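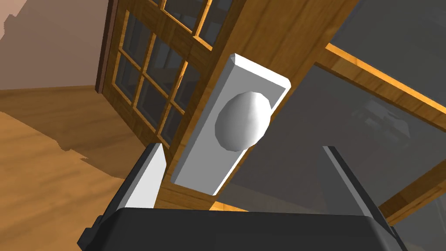

Zilgate door-opening package for mobile arms
Pre-purchase inspection checklist with comments

Vendor: Brollum
Item under review: Zilgate simulation kit, two-finger gripper model, interior door set
Reviewed by: Vy Âu, Turora automation group
Date of review: 14th December
Status key: P = pass, C = pass with comment, F = fail, N = not checked

Section 1. Package and license

1.1 Installer runs on a clean workstation without network access. P
1.2 License terms allow use on more than one seat. C
Comment: Allowed, but each seat has to be registered by hand. Ask Brollum for a floating license before the order is placed.
1.3 Version number in the manual matches the version in the software. F
Comment: Manual is one release behind. The section on joint limits describes a menu that has been removed.

Section 2. Gripper model

2.1 Fingers open and close in parallel over the full stroke. P
2.2 Finger pads are modeled as separate surfaces with their own friction value. P
Comment: The inner faces render lighter than the finger bodies, so pad orientation is easy to confirm in the wrist view.
2.3 Collision shape follows the visible shape. C
Comment: Good along the fingers. The stepped projections at the ends of the gripper body are covered by one plain box, which is larger than the drawn part. Expect early contact reports when working close to a door frame.
2.4 Grip force limit can be set by the user. P
2.5 Force limit holds after a scene reset. F
Comment: Value returns to the default. Repeated 59 times with the same result. Brollum has confirmed the fault and gives March for the fix.

Section 3. Door and hardware models

3.1 Door hardware is a separate part from the door. P
Comment: Knob and backplate can be swapped without rebuilding the door. We used the white egg-shaped knob on the long beveled backplate for all approach tests.
3.2 Knob turns on its own axis and springs back on release. P
3.3 Latch must clear before the door will swing. P
3.4 Glass is treated as a solid surface for contact. P
3.5 Glass reflections can be turned off. C
Comment: Possible only through the settings file. With reflections on, the dark pane beside the knob picks up blurred shapes that may confuse a depth estimator. Turora wants both conditions in the test plan.
3.6 Wood grain and gloss can be varied between runs. P

Section 4. Approach and grasp

4.1 Approach starts with fingers fully open. P
4.2 Approach works with the wrist rolled. C
Comment: Steep roll angles are accepted, with the door running diagonally across the wrist view. The planner does not correct the roll before closing — set the final wrist angle in the task file.
4.3 Batch of 500 approaches completes without a software stop. P
4.4 Batch of 800 grasp-and-turn attempts completes without a software stop. F
Comment: Stopped with a memory error, code 1206. Log sent to Brollum support.
4.5 Emergency stop command halts all joints. P
4.6 Emergency stop state is written to the log. C
Comment: Written, but with no time stamp.

Section 5. Transfer to hardware

5.1 Task file loads on the Ibarra arm controller. P
5.2 Speed limits set in simulation carry over to the controller. N
Comment: Needs the guarded cell. Do not run exported tasks on the arm until this item is closed.
5.3 Force limits carry over to the controller. N
Comment: Depends on 2.5.

Result: Hold. Items 1.3, 2.5 and 4.4 to be corrected by the vendor. Items 5.2 and 5.3 to be checked by Turora after the corrected release is installed. Comments marked C do not block the purchase, except 4.6, where a time stamp is required under our own cell rules.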